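The Box on the Desk

Berhanu Woldegiorgis bought his first tea box in March, after a packet of loose green tea split open in his desk drawer. He works long afternoons and drinks four or five cups of tea in that time. Until then he had kept his bags in whatever carton they came in, stacked beside the stapler.

He is now on his third box. The first was too shallow for bags with paper tags. The second, a tin, dented and would not close. The third is wood, and he expects to keep it.

Tea boxes are simple things, and there is not much to compare between one and the next. The differences that matter are the depth, the fit of the lid and the number of sections. A window in the lid helps too, if you keep several kinds and want to know what is running low before you are down to the last bag.

Three sections suit most people who drink tea at work. A box that size takes up little of the desktop and can stay within reach all day.

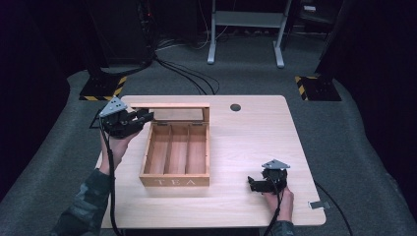

Filling it

Start with an empty box and wipe out each section with a dry cloth. Crumbs of old tea collect in the corners and will flavor whatever goes in next. Woldegiorgis uses a soft paintbrush for this.

Take the bags out of their cartons and stand them on edge, all facing the same way. Give one section to black tea, one to green and one to herbal. Strong mint is the exception. It should stay in its own wrapper, or everything in the box will taste of it by the end of the week.

Woldegiorgis fits 17 bags in a section and stops there. He tried 24 once and tore two of them getting them out again.

Looking after it

Keep a wooden box out of direct sun and well away from the kettle. Steam swells the wood, and the lid begins to stick. If the hinges squeak, rub a little candle wax on the pins.

When the box is open, make sure there is room behind it for the lid to stand up. Woldegiorgis keeps his a hand's width from the wall. The spare bags go in a cupboard at home, and he refills the box when any section is down to its last three.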